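Notebooks > Shared Table > Entries
Last updated: Friday, November 19, 2021
Print this page | E-mail this page

Table entry, second pass at the clear-up

I meant to write this up before lunch and then got talking, so it comes out of my head in whatever order it likes. The big table in the front workroom has been collecting things again. It does that every autumn (I've stopped being cross about it), and the Rallow people need it for laying out their sample books in December, so it has to be down to bare wood by then, or as near as we can manage.

What I wanted to settle first was the bottles. We keep buying the clear plastic ones with the bright green screw cap, because they stand well and the cap is easy to spot from across the room, and then we put everything under the sun in them. Rinse water, thinned paste, the chalk wash left over from the Drerora job. All of it goes cloudy and all of it looks alike.

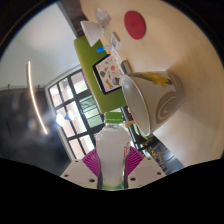 So from now on, please, a strip of tape with what's in it and your initials, and I mean on the bottle itself and not on the cap, because caps wander. I wrote that same sentence in the last notebook and I'll happily write it in the next one. If a bottle has no tape by the end of the day I'll assume it's meant for the sink. I don't want to throw out anybody's careful mixing, so do take the half minute!

Bowls next. The white one with the beige spiral and the yellow flower shape painted on the outside is a lovely thing and I'd hate to see it chipped. It was over on its side when I got to it. It has a perfectly good place on shelf 4, and I'd be so much happier if it lived there between jobs. Shelf 8 is for the plain ones, and there's room up there still if you push the Dudek tins to the back.

The picture card with the black border and all those small colorful drawings can stay out a while longer. I know it's only for reference, but people stop and look at it, and it cheers up that end of the room. The lime-green board I'd like to hang up if I can find a hook that takes the weight. The red coaster stays put, being the one thing on the table that gets used for what it's for.

Paper scraps: anything crumpled goes in the bin unless it has writing on it. Flat sheets go back in the drawer, and slips with printing on them go in the Trillar folder until I've had a chance to read them. I have a feeling one of them is the reorder slip, number 2753, which I've been hunting for since the start of the month.

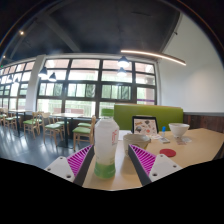

A note left on my desk after I'd pinned up the first half of this asked whether the tape rule covers bottles that are only out for an hour, and said that tape leaves a gummy line on the plastic that never washes off. Fair point, and a kinder one than I deserved after going on so long. The same note suggested tie-on tags, the brown kind, and said there's a box of 2000 in the stock cupboard that we've hardly touched.

I'd forgotten those completely. Tags it is, then, around the neck under the cap, and yes, for the one-hour bottles too. I'll put a handful in a cup by the window with a pencil. Still to do: wipe the table down, find that hook, and ask Rallow how much space they need at the curved end.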